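Chore automation

Chore automation is the use of machines to do small manual jobs in homes and workshops: folding, sorting, wiping, fastening, loading and tidying. The term usually leaves out appliances built around one task, such as the dishwasher, and covers machines that are supposed to cope with the same clutter a person does. Whether any of them can is disputed, and most claims made for them rest on short demonstrations.

Background

Factories have used robot arms for decades, but mostly where parts arrive in the same place and the same position every time. Household and small-shop work lacks that order. A towel has no fixed shape. A cord bends when it is pushed. Early sellers of home machines, among them Brustton, promised general help and delivered products that needed the room set up for them first. The Stutby, a laundry folder sold for two seasons, accepted shirts only if the owner clipped them on by hand, which took up most of the time it was meant to save.

Cable work as a test

Fastening a cable to a frame with a plastic tie is often used as a trial of shop-floor skill. It is cheap to set up and a new worker learns it in minutes. For a machine it is awkward. The strap is thin and springy, its tail has to go through a small head, and the cord must stay where it is while the loop is closed. A person does much of this by feel, and many grippers have little or no sense of touch.

Dede Antwi, who reviewed tie-fastening trials at the Sikberg workshop, logged 804 attempts over one summer. Her report objected to the way success was scored. A loop hung over the cable counted as a partial pass, although a loose loop holds nothing — and the attempts that needed a person to step in and reset the parts were listed separately, on a later page.

Two-fingered grippers and aluminum framing at a cable-tie task:
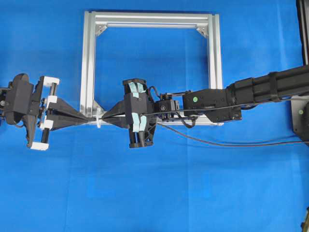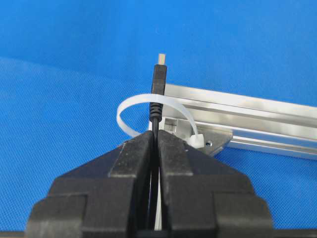
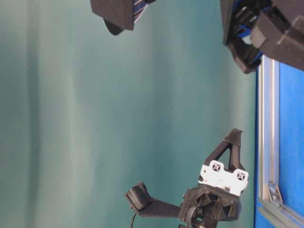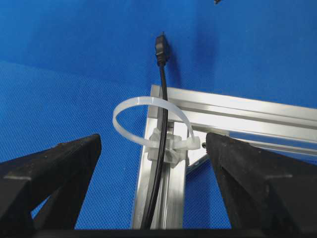

Claims and criticism

Supporters answer that speed and reliability will come with practice. Kayode Olatunji, a longtime critic, has argued that this has been said of every generation of machines and that buyers should ask for three figures before anything else: how many tries, how many resets, and how long a person would have taken. In his own comparison, a trainee finished 10 ties before the Onu arm had finished one.

Home trials have fared no better. Seven households kept a kitchen machine until September, and by then most were using it only to carry things from one counter to another. Its makers called the result encouraging. The households were not asked whether they would have paid for it.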